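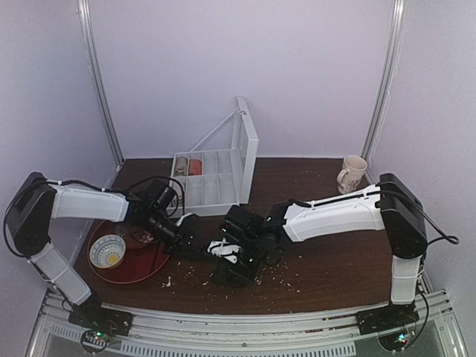
Handout 6: Small Parts Storage and Bench Clearing

Workshop Practice, Divcombe evening program
Instructor: Oldřich Kubíček
Revised 04/06/2022

Read this before the session. Bring the handout with you, along with the parts list from Handout 5.

1. What this session covers

We work on two jobs that usually get done together. The first is sorting small parts into a compartment organizer. The second is clearing the bench so that the next person can start without moving anything. Both are graded on the practical sheet.

2. The compartment organizer

A clear plastic organizer with a grid of small square cells is the type we refer to throughout this handout. Keep it toward the back of the table while you work. The middle of the table is for the item in hand, and the box should not have to move every time you pick something up.

Clear plastic lets you check the contents from the side. It also shows dust and scratches quickly. Wipe it with a damp cloth and a little dish soap. Do not use solvent, which can cloud some plastics.

Small square cells suit screws, washers, nuts, pins and short springs. They do not suit anything longer than the cell. A long screw stood on end will tip over when the box is carried, and it often ends up next door. Put long parts in a tray.

3. Filling the cells

Work from the left column to the right, smallest parts first. One kind of part per cell. If two sizes look alike, leave an empty cell between them.

Stop filling when a cell is three-quarters full. Past that point parts spill into the neighboring cell when you reach in with your fingers.

Write the label before you fill the cell. Use the part number from the list and nothing else. In February a group wrote "small ones" on four labels and had to measure everything again.

The Harby stock cabinet holds 2986 parts on the current list, and the full drawer set can take 4000. You will sort 141 of them in the session. Return the leftovers to the tray marked for your group, even if you think you know which drawer they came from.

4. Wrappers, tissue and packaging

Crumpled white tissue and thin packaging are easy to leave lying on top of other things. Pick up the loose material first and feel it for parts before you throw it away. Open it out flat over the table. Washers in particular stick inside folds.

Do not lift a wrapped or covered item by its wrapping. Take the covering off, set it to one side, and then pick up the item.

5. Brushes and blocks

Ridged items such as brushes and sanding blocks collect grit. Tap them out over the bin, away from the open organizer. Store brushes with the bristles up or sideways, never pressed down under their own weight. Blocks can be stacked.

6. The tabletop

On a dark brown wooden surface, dark parts are hard to see. Lay down a sheet of white paper before you tip anything out. Black screws and rubber rings are the ones most often missed.

Wipe along the grain with a dry cloth, then a slightly damp one, then dry again. The Matoušek finish we use at Divcombe marks if water is left standing. A 400 grit paper will take out a light mark, but ask first.

7. Order of work

Close the organizer.
Remove tissue, wrappers and packaging.
Return brushes and blocks to the shelf.
Check the surface with your palm for small parts.
Wipe the table.
Put the organizer back and sign the sheet.

8. For next time

Read chapter 3 of the Balosik workbook, pages on labeling and stock cards. Ctibor Rusnák will take the session and will collect the practical sheets at the start. Anyone who missed the measuring exercise should see him before then to arrange a time.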